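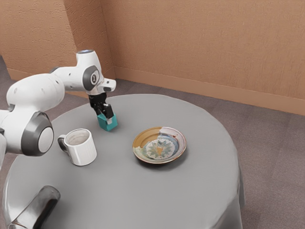 Foro interno de consulta del personal – Isaver
Sección: Organización del trabajo y nuevas tecnologías
Tema: Automatización del servicio de mesas en el centro de Drarncombe: efectos sobre los puestos

Publicado por: m_mahrous (Relaciones laborales)
30 de julio de 2021

Estimados compañeros y compañeras:

De conformidad con lo acordado en la última reunión entre la dirección y la representación del personal, se abre el presente hilo para recoger observaciones sobre la incorporación de brazos robóticos a la preparación y recogida de mesas en el comedor de Drarncombe. El proyecto se encuentra en fase de simulación. Las pruebas se realizan con una mesa redonda con mantel, una taza, un plato y piezas de ensayo que el brazo debe tomar y depositar.

La propuesta contempla la instalación de dos brazos en una primera etapa. El comedor atiende actualmente 525 cubiertos por jornada y la dirección no prevé modificar esa cifra. Se ruega que las intervenciones se refieran a las condiciones de trabajo, a la formación y a la distribución de tareas. Las consultas de carácter salarial deberán dirigirse al buzón habitual.

Atentamente,
Meriem Mahrous

---

Respuesta de: vbandara
Comedor, turno de mañana

Agradezco la apertura del hilo. Deseo plantear tres cuestiones concretas.

Primera: el documento de la propuesta habla de «liberar al personal de las tareas repetitivas», pero no indica a qué tareas pasaría ese personal. En el turno de mañana somos cuatro personas y la preparación de mesas ocupa buena parte de las dos primeras horas. Si esa labor desaparece, solicito que conste por escrito en qué se empleará ese tiempo.

Segunda: quién responde de la vajilla rota. Hoy se anota en el parte del turno y lo firma la persona encargada.

Tercera: si la simulación va a incluir los mantelitos de papel, que se mueven con facilidad y que a nosotros mismos nos obligan a recolocar piezas continuamente.

Vasanthi Bandara

---

Respuesta de: m.helmy
Ingeniería de procesos

Respondo en lo que compete a mi área.

Sobre la tercera cuestión: los mantelitos no están incluidos en esta fase. Se trabaja sobre mantel de tela liso. El ensayo básico consiste en sujetar un cubo pequeño con la pinza de dos dedos y dejarlo en un punto determinado de la mesa, con una taza y un plato llano presentes como objetos que no deben tocarse. Se eligió un cubo por la sencillez de su geometría. La manipulación de tazas por el asa se abordará más adelante y no deseo anticipar resultados.

Sobre la segunda: en mi opinión, una rotura causada por el brazo debería registrarse como incidencia técnica y no figurar en el parte del turno. No obstante, la decisión corresponde a la dirección del centro.

Mahmoud Helmy

---

Respuesta de: fadwa_es
Delegada de personal

Tomo nota de lo expuesto por el compañero Helmy y discrepo en un punto. Si la incidencia se registra únicamente en el sistema técnico, la persona que se encuentre en sala será la primera en recibir la queja del comensal y no dispondrá de ningún documento que la respalde. Propongo el doble registro: incidencia técnica y mención en el parte, con la indicación expresa de que no interviene responsabilidad del trabajador.

Asimismo, me preocupa que se valore la carga de trabajo a partir de una sala simulada. En una simulación no hay comensales que muevan las sillas, ni carros en el pasillo, ni niños. El estudio de cargas debe realizarse en Drarncombe, en horario real y con participación de la plantilla.

Fadwa El-Sayed

---

Respuesta de: m.helmy

La simulación no pretende sustituir al estudio de cargas. Sirve para comprobar que el brazo alcanza la posición requerida y que el movimiento no invade el espacio de los demás objetos de la mesa. Realizar esas comprobaciones directamente en sala supondría interrumpir el servicio, y entiendo que eso tampoco sería aceptable para la plantilla.

Coincido en que el estudio debe hacerse en el centro. No me opongo al doble registro.

---

Respuesta de: s_berrada
Jefatura de sala, centro de Ait Brahim

Intervengo por haber pasado por un proceso comparable. En Ait Brahim se automatizó el tren de lavado con la empresa Zinance. No hubo despidos, y considero justo decirlo. Sí hubo un cambio en la naturaleza del trabajo que no se había previsto: el personal pasó de fregar a vigilar. Varios compañeros manifestaron que la jornada se les hacía más larga, y dos solicitaron el traslado a cocina.

La formación fue insuficiente. Se impartió una sola sesión, fuera del horario de quienes trabajaban por la tarde, y durante semanas cualquier parada de la máquina obligaba a llamar al servicio técnico y a lavar a mano entretanto, con menos personal en el puesto que antes.

Recomiendo que se mantenga la dotación completa de sala durante toda la fase de implantación.

Said Berrada

---

Respuesta de: vbandara

Lo señalado por el compañero Berrada es precisamente lo que motivó mi primera pregunta, que sigue sin respuesta. No tengo objeción a que una máquina coloque tazas. Llevo años haciéndolo y mis muñecas lo agradecerían. Sí la tengo a que se me asigne la vigilancia de un brazo sin formación y con la misma categoría profesional.

---

Respuesta de: turno_tarde_D

Con el debido respeto, no comparto el tono general del hilo. En el turno de tarde llevamos desde el invierno pidiendo refuerzo para la recogida y no ha llegado. Si dos brazos pueden asumir una parte, prefiero que se instalen cuanto antes y que las categorías se discutan en paralelo. Esperar a que todo esté cerrado significa que seguiremos igual.

---

Respuesta de: fadwa_es

Comprendo la situación del turno de tarde, pero discutir las categorías «en paralelo» equivale en la práctica a discutirlas después. La falta de refuerzo es un incumplimiento distinto y se reclamará por su vía. Ruego que no se vinculen ambos asuntos.

---

Respuesta de: turno_tarde_D

Para quien recoge las mesas a última hora están vinculados. Mantengo lo dicho.

---

Respuesta de: m_mahrous (Relaciones laborales)

Se agradecen las aportaciones recibidas. Se trasladarán a la dirección los siguientes puntos:

– Destino de las horas liberadas en el turno de mañana.
– Doble registro de roturas e incidencias.
– Estudio de cargas en el centro, en horario real.
– Formación dentro de la jornada para todos los turnos.
– Mantenimiento de la dotación de sala durante la implantación.
– Categoría profesional de quien supervise los equipos.

La petición del turno de tarde relativa al calendario se incluirá como posición discrepante, con el texto íntegro de sus mensajes. El hilo permanece abierto.

---

Respuesta de: vbandara

Solicito que se añada la cuestión de los mantelitos de papel.

---

Respuesta de: m_mahrous (Relaciones laborales)

Queda añadida.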